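Bancada de garras: notas de julho

Resumo rápido, que a Etenesh fecha a edição hoje à tarde e ainda devo o texto.

Acabámos a primeira ronda de comparação em simulação. Duas garras: a pinça paralela antiga da Treteck e a mão de vários dedos da Vasiliauskas. 300 tentativas com cada uma, mesmos objetos, mesma bancada, mesmo controlador (o do Damian, sem alterações desde a primavera). A pinça ganha em tudo o que é rígido. Caixas, tampas, latas – nada a dizer. Na comida perde, e perde bem: fecha de mais, o objeto salta ou roda na ponta. A mão é mais lenta a fechar mas agarra formas irregulares sem grandes dramas.

Problemas em aberto:
– oclusão. Com os dedos fechados a câmara da cabeça vê muito pouco do objeto. A Isabelle quer testar uma segunda câmara no pulso.
– contacto com a borda do prato, o controlador ainda hesita ali. Damian está a ver os ganhos.
– os registos de força da mão vêm com atraso de 2 ciclos, não usem para comparar com a pinça até haver correçao.
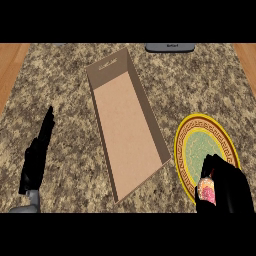

Mão de vários dedos em simulação: bolo cor-de-rosa na garra direita, junto ao prato; a esquerda livre, ao lado da caixa de cartão.

Próxima ronda: mais 300 só com a mão, já com a câmara de pulso se a Isabelle conseguir a montagem a tempo. Quem quiser incluir objetos no conjunto fale com o Carter, de preferencia antes de ele congelar a lista. Modelos pesados não, por favor, o servidor de Bralby já anda no limite.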